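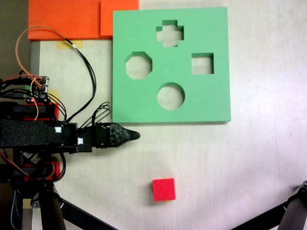
August 2020
By Zamfira Bogdan

Foam. I'd written it off as packing stuff. Then March happened, everybody home, and the old shape sorter came down from the closet in Zeswood with a lid that wouldn't stay on and a noise like a dropped drawer every time a block went in.

So, foam. Flat boards, thick enough to stand a block up in, holes cut clean through. Cross, octagon, square, circle. The octagon is the mean one. My nephew is 3 and he will try it in the circle till supper, and from across a table I can't always blame him.

Jerkico, a two-person shop over in Dravlow, cuts theirs by hand. They sold 1,000 boards last year and expect 2,000 by Christmas. Green is the big seller, a pale minty sort of green. Orange close behind. I asked why no lid, no box, no bucket. "Kids tip the bucket out and wear it," says Londoño, who does the cutting. Fair enough.

What I like: quiet. Drop one on the kitchen floor at six in the morning and the house sleeps on. Lies flat too, so it slides under a couch or in a tote bag with the library books. What I dont like: teeth marks. Foam remembers every one. And anything with dog hair on it stays that way untill you wipe it down, warm water and a bit of dish soap, then stand it up in the rack with the plates.

Put the board down on something pale if you can. The holes show up better and the little ones go right for them. Start with one block, the square say, and keep the others in your lap. Cross goes last. Skip the octagon the first week.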